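## 4. Fitting and levelling the worktop

This section covers the Kanness height-adjustable bench, frame size 908. Complete section 3 (legs and cross rail) before starting. Two people are needed for steps 2 and 3.

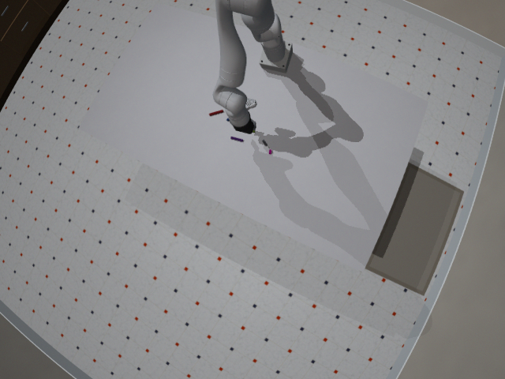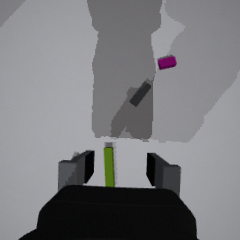
*Fig. 4: simulated views, arm (first) and gripper (second).*

**Caution:** Disconnect the Volter control box from the mains before working under the top. The legs can move without warning if the handset is knocked.

1. Lay a blanket on the floor and place the worktop on it, underside up. The side with the cable slot is the rear.
2. Lower the frame onto the worktop, feet upwards. Line up the slotted brackets with the threaded inserts.
3. Check that the overhang is equal at both ends, and slide the frame along if needed.
4. Fit the 6 mm bolts and washers supplied in bag C. Turn each one by hand until it bites, then tighten in a diagonal pattern. Do not use an impact driver.
5. Fix the control box to the rear rail with the two short screws. Longer screws will come through the surface.
6. Plug the leg cables into sockets 1 and 2. Either leg may go to either socket.
7. Turn the bench upright, lifting by the frame and never by the edge of the top.

**Note:** Benches made before March have plain holes in place of threaded inserts. Use the wood screws in bag D and drill pilot holes first.

### 4.1 Levelling

1. Move the bench to its final position and set it to 800 mm with the handset.
2. Place a spirit level along the front edge, then turn it through 90 degrees and check from front to back.
3. Adjust the feet with the flat spanner. Clockwise lowers the corner.
4. Tighten the lock nuts and check the level again – tightening can shift a foot slightly.

### 4.2 First reset

Reconnect the mains lead. Press and hold the down button until the display shows a dash, release it, then press and hold again until the legs stop. If error E2 appears, check both leg cables and repeat.

Heights are stored only after a completed reset. For storing them, see section 5.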